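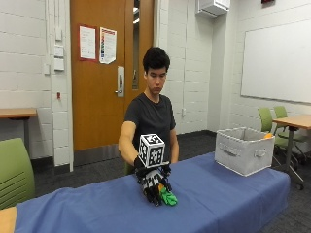
Call for participants: glove demonstrators for the Pullo open day in April

Mollton is a small robotics workshop, and every spring we open our rooms to visitors for one day. This year we look for 7 people who would like to show our guests how a robot hand gets its lessons. You do not need to study engineering. You need two patient hands, and you should not mind when strangers stand close and ask many questions.

What you will do

You wear a sensor glove with a marker cube on the back and you pick up soft objects from a table, one after another, and put them into a fabric bin. You do this slowly and in the same manner each time. Our program, which we call Tiongson, records the movement of the hand and the fingers. Later the same movement is given to the robot arm in the next room, where the visitors can compare it with yours.

One round takes a few minutes. Then you rest, and one of the guests may try the glove with your help. Children are also welcome to try, so please be ready to explain the things in simple words.

Last year we had 249 visitors and only four demonstrators, and this was too hard for them. With 7 persons each of you will work two hours in the morning or two hours in the afternoon, with a break in the middle.

Who can apply

You are 18 years or older. You can stand for the length of one round without pain. Your English is good enough for a friendly conversation; it does not have to be perfect, mine is also not. Left-handed people are very welcome, we have one left glove and it is used too little. Please tell us your glove size in the application. The smallest glove we own is a size 7.

Rings and watches must be taken off before the work. Long sleeves should be possible to roll up above the elbow.

Training

Before the open day there is one training evening, from 5:30 p.m. to 8:00 p.m. It is required also for those who have done it before, because the calibration of the glove has changed. We will serve soup and bread.

Payment

You receive 200 dollars for the open day and the training evening together. Bus or train tickets are paid back if you keep the receipt. The recordings from the day go into our Noltine collection, which has now 2,750 recorded grasps. Your name is not stored with them.

How to apply

Write a short letter to Hakim Rondonuwu at the Mollton front desk. Half a page is enough. Say which half of the day you prefer, which hand you write with, and if you have ever shown something to a group of people, for example at a school or a market. A résumé is not necessary.

We close the list when all places are taken. Everybody who writes will get an answer, also those we cannot take this time.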